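Force limit for a teardown cell: is 30 N a rule or folklore?
Asked by plarkarley_bench

Our integrator says 30 N max on any motherboard part "per the standard." He won't say which standard. Anyone seen it in writing?

Oduor Were
No, and I've looked. The safety standards I've read cover people near the arm. They don't care about your CPU socket. I suspect someone's old default got promoted to a rule. Ask for a clause number before you sign anything.

kang_fan219
we run 16, never had a problem

Bendby
16 with which gripper, on which part? A number like that is useless alone. What I'd write into your own procedure: power cord off, side panel off, tower flat on its side, cables routed so the arms can't snag them. 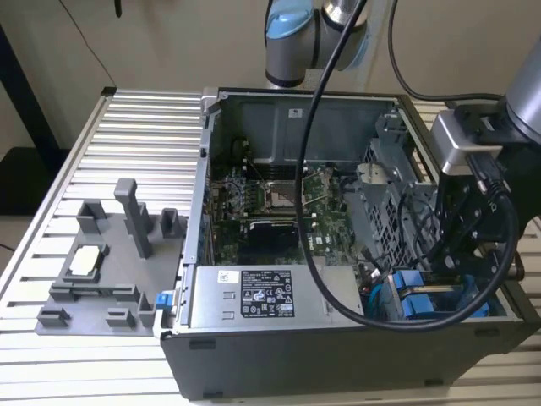 Then set a limit per step and test it on scrap boards first. A drive caddy and a memory module shouldn't share one. And log every stop, including the ones the operator clears by hand.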